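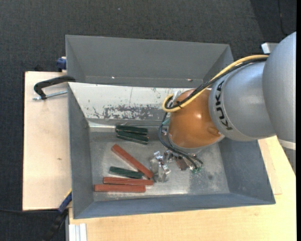
KUKA arm over the near bin, second bin behind.

Filed under: Field ecology – Notebook
November, entry by Citlali Cervantes

The mist-net returns for the Leiva gully were entered this morning. The season's total stands at 207 captures, of which 82 were ringed birds taken for a second time. Warblers are well below the figure in the previous notebook. Kosmas Giannakopoulos attributes the fall to scrub clearance on the lower slope; I would wish to see the Brilta plot figures before agreeing, as no clearance was carried out there.

Nets 2 and 4 were closed early owing to wind. The hours have been corrected in the effort table, and capture rates should be recalculated before anyone quotes them.

Two wing lengths on the Jevano sheets are plainly misread – both exceed the range for the species. They have been marked as doubtful and left in place.

Outstanding: feather samples to be labelled by site; berry counts for the upper hedge, still missing; K.G. to confirm whether the owl pellets were weighed before drying.

Last updated: November, 16:20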